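Dos pinzas para un mismo brazo

Durante casi todo el mes pasado, la mesa de pruebas de Erkcombe tuvo dos inquilinas: la pinza Ballix de dedos estrechos y la Neves, de almohadillas anchas. Las dos se atornillan a la misma muñeca y cuestan casi lo mismo, 800 euros la primera y algo menos la segunda. El controlador, un Vesgate con el programa de fábrica, no se tocó al cambiar de una a otra.

El protocolo era sencillo: acercarse, cerrar, levantar, desplazar y soltar. Se hicieron 204 intentos con cada pinza, repartidos entre objetos de cocina y piezas de taller. Un intento contaba como fallo si el objeto se caía, se volcaba o acababa fuera de la zona marcada en el programa.
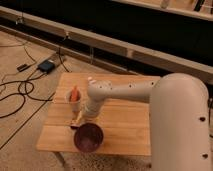
Los dedos de la Ballix rinden mejor cuando hay poco sitio. Entran por arriba, cogen una pared fina y salen sin rozar lo que hay al lado. Con un vaso granate, más grande que el blanco translúcido que comparte la mesa con él, la maniobra consiste en bajar junto al borde y pinzar solo la pared. La Neves necesita abarcar el vaso entero, y en los modelos anchos se queda sin recorrido.

A cambio, la Neves perdona más. Admite hasta 4 milímetros de error en la posición antes de perder la pieza, mientras que la Ballix empieza a fallar a los 2. Para quien trabaje con una cámara mal calibrada, esa diferencia pesa bastante.

El cambio de pinza es incómodo en ambos casos. El conector de la Ballix queda detrás de la muñeca y obliga a girar el brazo; el de la Neves es accesible, pero su cable resulta corto. Las dos firmas anuncian una revisión para julio.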